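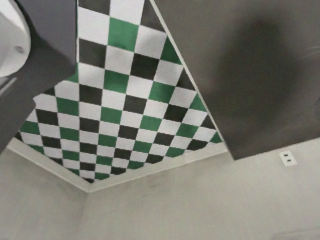

Caring for Dogs, Evening Course
Handout 4: Coats, Brushing and Bathing

Welcome back, everyone. Last week we spent so long on feeding (my fault, I do go on about biscuits) that we only got as far as the first page of this handout, so I have written it out more fully and you can read it at home in your own time. Waqas Tanoli will be taking the practical on Thursday, and he has asked that you have at least looked through the part on brushes before you come.

What a coat is for

A dog's coat keeps warmth in, keeps a good deal of the rain off, and protects the skin from brambles, sunburn and the teeth of other dogs. Many breeds have two layers: a soft, woolly undercoat close to the skin and a longer, coarser topcoat lying over it. Others have just the one. You can usually tell by parting the hair over the shoulders with your fingers and looking at what lies underneath, and if you find a dense, paler fluff down there you have a double coat on your hands, and very probably on your sofa as well.

Hair grows, rests and falls out in turn. Dogs that live outdoors tend to have a big moult in spring and another in autumn, while house dogs, with our lamps and radiators, may shed a little all year round. My old bitch Kassa used to start in April and I'd be finding her in the butter until June.

The main coat types

Smooth: short and close, as in the Boxer or the Dalmatian. Little work, but those short hairs do weave themselves into cloth.

Double: the Labrador, the German Shepherd, the spitz breeds. Heavy moulting, and the undercoat packs down if it is left.

Wire: many of the terriers. Harsh to the touch. The dead hair is often plucked out by hand, a job we call stripping, and clipping tends to make the coat softer and duller.

Curly or woolly: the Poodle and most of its crosses. It sheds very little on to the floor, and the loose hair stays in the coat and mats. I can't say this often enough to people who have been told they are buying an easy dog!

Silky: spaniels, setters, the Yorkshire Terrier. Watch behind the ears, under the elbows and in the trousers.

How often to brush

A smooth coat is happy with once a week. Double coats want two or three sessions, and a daily one in the moult. Curly and silky coats are best done every day, even if it's only ten minutes in front of the news. Keep a note of when you've done it, at least for the first month, and write down any lumps, sore places or fleas you come across, as your vet will be glad of it.
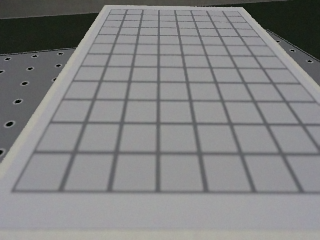
Brushing, step by step

1. Let the dog sniff the brush first. A puppy should have several days of this, with a treat each time, before any real brushing starts.

2. Run your hands over the whole dog, including the belly and between the toes. You are feeling for grass seeds, ticks and knots.

3. Begin at the back legs and work forwards, doing the hair in layers from the skin outwards. Brisa Nava, who taught me most of what I know when I was a kennel girl at Hernanthorpe, used to say that a dog brushed only on top is a dog with its hat on.

4. Tease out knots with your fingers, then a wide comb, holding the hair at the root so that you aren't pulling on the skin. Never go in with scissors under a mat. The skin lifts up into it and is very easily cut.

5. Finish with the comb right through. If it catches, you haven't finished.

Bathing

Most dogs need far fewer baths than their owners suppose. Every couple of months is plenty for a healthy pet, plus the occasional emergency involving a fox. Brush thoroughly beforehand, as water tightens a mat. Use lukewarm water and a shampoo made for dogs (ours suits their skin badly), keep it out of the eyes and ears, and rinse for longer than you think you need to.
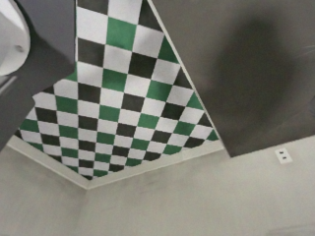

Drying matters just as much, especially with the thick-coated ones, which can stay damp at the skin for hours and end up sore. Press the water out with a towel, and if you use a dryer, keep it cool, keep it moving and stop if the dog is frightened.

For Thursday

Please bring a brush, a comb, an old towel and your questions. Dogs stay at home this time, as Waqas is bringing two of his own from Flestton and they are quite enough company.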